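Notes from the Kouris Watermill Group, 3/1/18

Many readers asked about the history of the lower mill at Kouris, so I try to put together what we know until now. My thanks go to Tanveer Jatoi, who read the old lease books, and to Themis Triantafyllou, who helped me with the measurements of the wheel pit.

The first mill on this stream had a horizontal wheel, with the stones directly above it. Nothing remains of the building except a part of the lower wall and the stone channel, which is 13 feet long and still quite straight. The lease books call it "the small mill", and I think it served only the farms on the east bank.

Later the owners moved to a vertical wheel. For this they needed more fall, so they cut a new race from the pond at Mavemlow. It is possible to walk beside it today, but in the wet months the path is very soft. 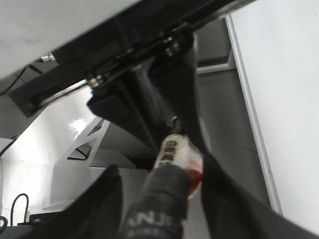

Black rail with its polished metal rod.

The second wheel was overshot. Wajid Sial found the marks of its shaft in the stone bearing block, and from the wear we believe that the shaft was changed at least one time. The gears stood on the north side, where the floor is lower. One wooden tooth was found in the mud last June and is now kept dry in a drawer in Wondon. 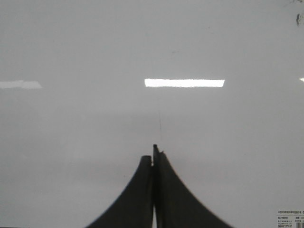

The question of the stones is more difficult. The lease books speak of two pairs, but the floor beams have cuts for three. Tanveer Jatoi thinks the third pair was planned and never paid for. Waqas Sandhu does not agree – he says that a pair for barley would not be listed, as it belonged to the tenant and stayed out of the books. I find his idea good, but I would like to see a second paper which supports it.

After the fire, the roof was built again with a lower angle, and the sack hoist was moved to the other gable. You can still see the blocked door, 6 feet above the yard.

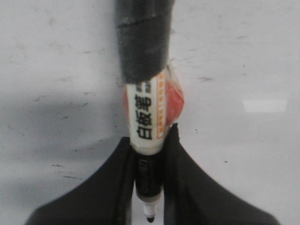
Marker with the label 白板笔, whiteboard pen.

The last miller stopped grinding flour when the road to Dirnow was opened and the farmers could bring their grain to the bigger mill there. For some years he ground only animal feed. Then the sluice broke, and the family used the ground floor as a store for apples.
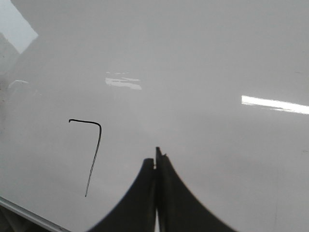
Our measured plan of the wheel pit is now finished except for the tail race, which goes under the lane for 97 feet and is partly filled with gravel. Jawad Soomro will ask the owner of the lane for permission to open the 4 inspection holes. If you have old letters or bills from the mill, please let him see them, also when they look not important. A bill for tallow or for new sieve cloth can give us a year that we are missing.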